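4. Simulation Environment and Student Trials

4.1 Course setting

The sidewalk delivery project is the main assignment of the second-semester robotics course at Dirkberg. Each student team receives the same wheeled base model, the same controller interface and a fixed set of street maps, and must submit a planner that drives the base from a start pose to a goal pose without leaving the pavement. Teams work only in simulation until their planner passes the entry test described in Section 4.3. The maps are built in Zestinen, the rendering package used in the course, and are loaded through the Nuttall bridge, which passes camera images and wheel commands between the renderer and the student code.

4.2 Street map

The trials reported in this section use the Diler map. It was chosen over the two plaza maps used in earlier versions of the assignment, where most teams reached the goal with a fixed heading and no perception at all. A rendered view of the Diler map is given in Figure 3. The sidewalk runs between a row of building fronts on the left and a curb and road on the right. Street lamps and red fire hydrants stand on the pavement and act as static obstacles. They are narrow, and planners that downsample the input image heavily tend to lose them at range.

Surface detail proved to be a larger source of error than the obstacles. The pavement texture is coarse and speckled, and it is crossed by dark joints and, on the right, by a jagged crack. Several teams used an edge detector to find the curb. In the first round of runs, these detectors often locked onto the long joint, which runs diagonally up the sidewalk, and the base then steered parallel to the wrong line. Adding a color check on both sides of the candidate edge removed most of these failures.

4.3 Runs and scoring

The teams logged 3,177 runs in total. Of these, 3,062 were kept for analysis; the rest were dropped when the bridge lost its connection to the renderer. A run was scored as complete if the base reached the goal pose with all wheels on the pavement throughout. The entry test required a completion rate of 70 percent over a team's last block of runs. Runs that ended in contact with a hydrant or lamp post were scored as failures regardless of speed at contact.

Figure 3. Rendered view along the sidewalk in the Diler map.
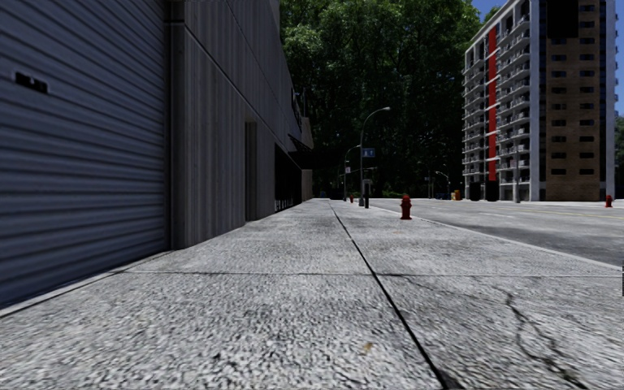
Vol. 12, No. 3, p. 970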